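Borkora Wrist Cable Guard, refurbished units

Borkora sells this clip-on guard as a cure for dropped grips. We stock it, but read the fault history first. On arms where the cable hangs free from the wrist, the Lurance controller can lose the gripper signal mid-move and let go of whatever it holds. Borkora's bulletin blames "operator routing." We have our doubts — the same fault came back on a unit Borkora routed itself.
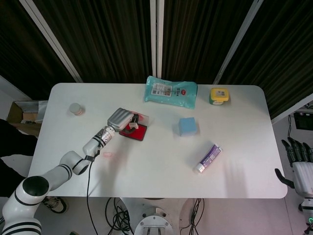
Photo: Naomi Kinyua / Jendis

Stamp-and-pad work is a fair test, as the gripper has to press down and lift again. Our bench arm faulted at cycle 114 without the guard and at cycle 2000 with it. Better, but still a fault.

Keep hands clear while the arm is powered. Part no. 132. Returns: ask for Idris Gethin.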